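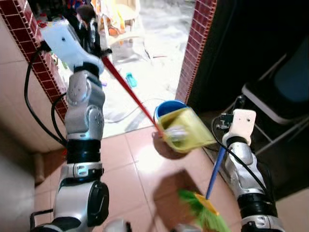
Got to the Rimley open house late, 4/25/23, bus trouble, missed the welcome and the coffee. Rimley is a row of older apartments that Urban has been fixing up, and they were letting people walk through before leases start. I went mostly for the floor plans - I'm moving in the summer and so far everything I've seen is too small or too far out. First stop, ground floor. Glossy tile in a pinkish beige, square, the kind my aunt had. I like it more than the gray plank stuff everybody puts in now. Kitchen fine. Not much counter. Window over the sink though, opens all the way.

Two bedrooms, the back one gets the morning sun and the front one gets the street. 893 square feet on the handout, which felt right walking it. Closets shallow. Bring a hanger and check, mine stuck out. 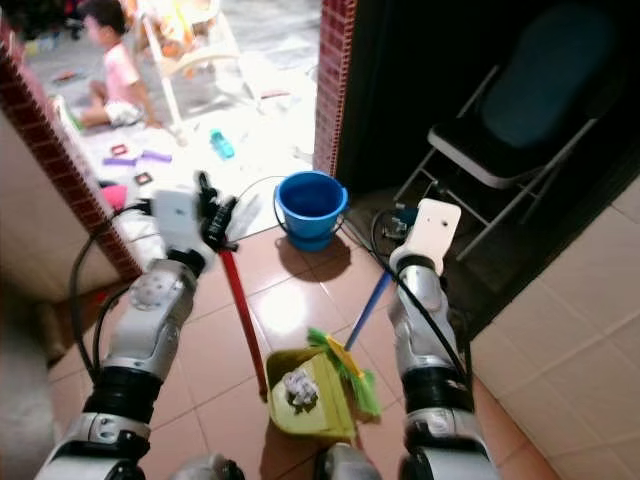
Red-handled broom and a dustpan on the floor, Rimley open house.

Upstairs next. Stairs are steep, no getting a big couch up there without taking the legs off. Same layout fliped, better light, worse water pressure. Ran the shower and the kitchen tap together and the shower went to nothing. The woman with the clipboard wrote it down, so maybe.

Heat is by Hevum, one unit per apartment, thermostat in the hall. Asked what a winter bill looks like and got a shrug. Laundry is shared, 6 machines in the basement, card only. 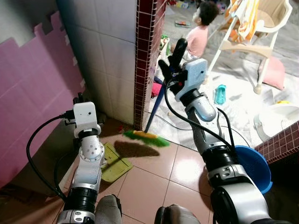 One visitor on the stairs told me the rent was fair for the size but the parking would be a dealbreaker, two spots for the whole row and both taken by noon. Fair point. I don't drive so I hadn't even looked.

Walked over to the Pikano building after, same owners, newer. Elevator, bike room, carpet smell. Smaller rooms for more money and the windows only tilt.
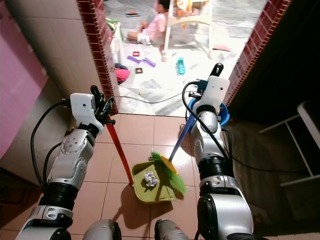 So Rimley is still ahead for me, ground floor if I can get it. Need to ask about pets and wether the deposit comes down on a longer lease. Applications open at the end of the month. Take the 2 bus, not the express, the express doesn't stop anywhere near.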